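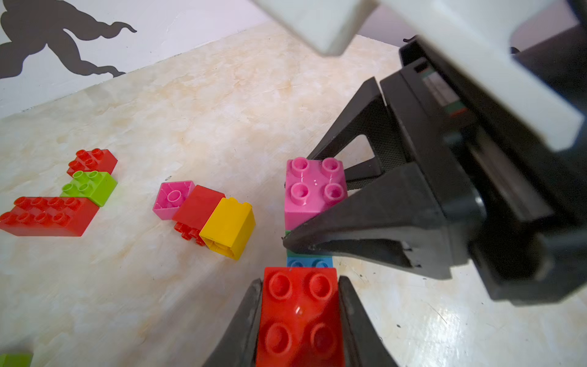

Red 2x2 brick on a light cream table top with marbled pattern

Brasness table tops by Laskowska are made for children's rooms, hobby corners and small kitchens. The surface is smooth, so building bricks, cards and paper slide easily and crumbs are wiped away with a soft cloth. Please do not use scouring powder — it leaves fine marks.

Each top is supplied with 2 fixing rails and a bag of screws. The legs are ordered separately. Maximum load is 200 kg, when spread evenly. Guarantee: 5 years for home use.

Delivery takes around 2 weeks. For other sizes or a colour sample, please write to Jadwiga Malinowski in our order office.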